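Cash Flow Questions I Get All the Time

I do bookkeeping for small shops, and my inbox fills up with the same handful of questions every month. So I finally sat down and wrote out my answers. If yours is missing, send it over and I'll add it. Last updated 31 Oct 2018.

My books say I made a profit. Why is my bank account so low?

Oh, this one. I could answer it in my sleep! Profit counts a sale on the day you send the invoice, but your bank account only cares about the day the customer pays. Loan payments and big stock orders muddy things too, because the principal on a loan and the boxes on your shelf don't show up as expenses the way you'd expect. One month I billed 2,696 dollars at Fandetti Bookkeeping (that's me, just me) and only 1,769 of it landed before the rent was due. On paper it was a perfectly nice month. It didn't feel like one.

How far ahead should I forecast?

I like eight weeks. A full year is fine if a lender wants to see it, but past the second month I'm mostly guessing, and so are you. Put your opening balance at the top, list what you expect to come in each week, list what has to go out, and carry the leftover into the next column. Be gloomy about the money coming in. If a customer always pays late, write them down as late.

Do I need special software?

Nope. A spreadsheet does the job, and I used one for years. I now keep mine in Eniven since it pulls in the bank feed and saves me some typing, but I still have clients on paper ledgers and they're doing fine. Whatever you pick, open it every week. I do mine first thing with coffee, before I look at email.
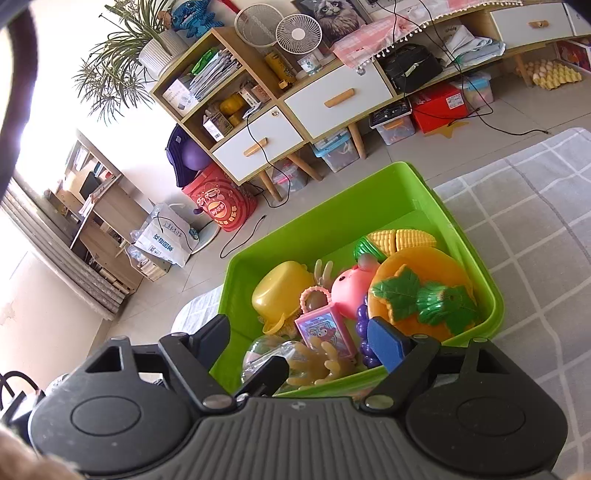 What should I do about customers who pay late?

Start by looking at your own invoices. Is the due date easy to find? Did it go to the person who pays the bills, or to whoever placed the order? I had an invoice sit for 56 days once because it was in the wrong inbox at Drilomex, and one phone call fixed it. After that I started sending a short, friendly reminder a few days before the due date, and I call (yes, on the phone) once it's a week over. People are usually pretty nice about it.

Should I offer a discount for paying early?

Maybe! The usual one is 2 percent off if they pay within ten days. That sounds tiny, but work it out over a year and it's expensive money, so I'd only do it if you're regularly stuck waiting and your margins can take it. Asking for a deposit up front is cheaper and most customers won't blink.

How much should I keep in reserve?

Two months of fixed costs is what I aim for. If you're seasonal, go higher. August is dead for me every year, and I still managed to be surprised by it three times. I keep my cushion in a separate savings account so I don't see it when I'm ordering office supplies.

Can I pay my suppliers more slowly?

Ask first. Economou Paper, where I buy my forms and envelopes, moved me to longer terms after one polite email. Just going quiet on a supplier is a good way to end up paying cash on delivery.

Will you look over my forecast?

Sure, for clients it's part of the monthly fee. For everybody else I do a one-time review, and you can book it through the contact page. Please send the file itself and your latest bank statement along with it.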